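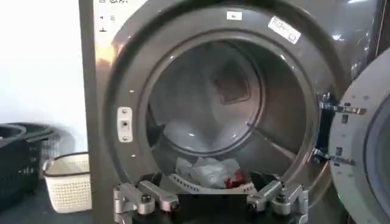 Household Textiles, Unit 3: The Wash Load
Filed under: Course Handouts, Laundry & Fabric Care
Reading time: 4 min

Read this before the September practical. Last term several people read it during the practical, standing up, with the machine already running, and their shirts have joined our teaching collection.

1. What a front loader does

A top loader with an agitator drags clothes around in a tub of water. A front loader uses much less water and gets its cleaning from the drop. The drum turns, the lifters on the wall carry the fabric up one side, and near the top it falls back into the suds. Everything in this unit follows from that fall. If the drum is stuffed so full that nothing can drop, you are paying to have your laundry slowly rotated.

2. How much is a load

The rated capacity is a weight of dry cotton on the cotton program, and very few people own a scale they are willing to put a duvet cover on. Use the hand test. Load loosely, then slide your hand in flat above the pile and turn it upright. If it goes in and turns easily, close the door. If you have to push, take out a towel.

For delicates and wool, fill the drum to a third at most. For synthetics, half.

A very small load has its own trouble. One bath mat by itself will gather on one side of the drum, and the machine will spend a long time trying to balance it before giving up and leaving you a heavy, dripping bath mat. Give it company of a similar weight.

3. Whites

Whites means white. Cream, pale gray and "it used to be white" can go in together at 40°C, provided you have accepted that they will all slowly meet in the middle. If you want a white shirt to stay white, wash it with other white things and be strict about it.

Before anything goes in:
- empty the pockets (tissues especially - one is enough)
- close zippers and bra hooks
- unroll socks and sleeves
- button duvet covers shut, or they will eat the pillowcases
- treat collars and cuffs while they're dry

Our practice sheets are the Jullwood plain-weave cotton, which forgives nearly everything. The Kodikara blend in the second cupboard does not like high heat. Read the label. Waltraud Böttcher will ask you what it says, and she has already read it.

4. Detergent

Too much is the usual mistake. Extra suds cushion the fall and leave residue in the fabric, which then feels stiff, so people add softener, and now there are two things in the towel that aren't towel. For a normal load in our water we use 50 ml of the Brilport liquid. The cap holds far more than that. Fill to the lowest line.

Powder with oxygen bleach is the better choice for whites. Save the liquid for colors, and keep powder off wool and silk unless the box plainly allows it.

5. The door and the seal

Push the whole load back past the rim before you shut the door. A sock caught in the gasket can cause a leak, and it won't do much for the sock either. Check the latch side as well, where a drawstring can easily get trapped.

Afterward, wipe the fold of the seal and leave the door ajar. Hannelore Bauerfeind's opinion is that half of all "bad machine smells" are a closed door and a forgotten washcloth. I have not found the other half yet.

6. Spin speed

700 rpm is plenty for easy-care shirts and leaves fewer creases to iron. Use a faster spin for towels and sheets. Take everything out promptly. Shake each piece once, hard, before hanging it.

For the practical

Bring one load of your own, sorted, and a written note of your program, temperature, dose and spin. "Normal" is not a temperature.

Related handouts
Unit 2: Reading Care Labels
Unit 4: Drying Without a Dryer
Stain Chart (revised)
Using the Ustix Steam Iron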